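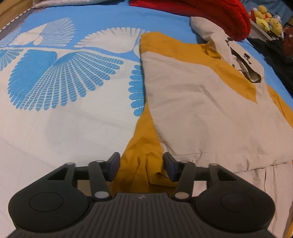

A beige and mustard-yellow jacket laid out on a bed.

Auður Bjarnason folds outerwear flat, on a made bed, and she starts with the sleeves. "If a sleeve is bunched, the fold comes out thick on that side," she said. She smooths each one outward from the shoulder seam, then turns it in across the body.

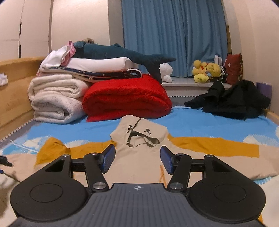

Hoods are handled last. "I leave the hood flat and pointing away from me until both sleeves are in. Then it comes down over the neck opening, and the hem comes up to meet it." She allows 2 minutes per garment.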